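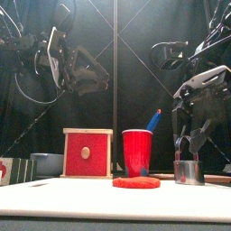

"Slower," Hertta Heiskanen said, and then, "no, that's great, keep going!"

The Nadard Robotics Club had 45 minutes left before they had to give the room back, and Nkuna, the right arm, was coming down toward the handle of the metal cup. Fusel, the left arm, had been told to stay up and out of the way. It had a habit of wandering in to help.

Hertta was fifteen and had written the grasp code on a bus in November, with her mittens on. She had run it 400 times in the simulator, where the cup was a gray cylinder and the handle never swung. Real handles swing. She loved that about them (mostly).

"If it gets this one, do we try the sponge?" asked Vikram.

"Sponge, then the drawer knob. We'll want the knob for Vollora."

Vollora was the regional final, 700 kilometers north, and every team got 2 tries per object. Hertta had already packed. She had packed twice, in fact, the second time to fit the spare motors in with her socks.

The fingers crept lower. Everybody leaned in, and somebody's stomach growled so loudly that Vikram started laughing and had to go stand by the door.

"Close," Hertta whispered, and typed the command.

The motor gave its little rising whine, the one she heard in her sleep now, and the handle clicked against the fingers.

"Oh, come on," she said, grinning at it. "Come on, come on, up!"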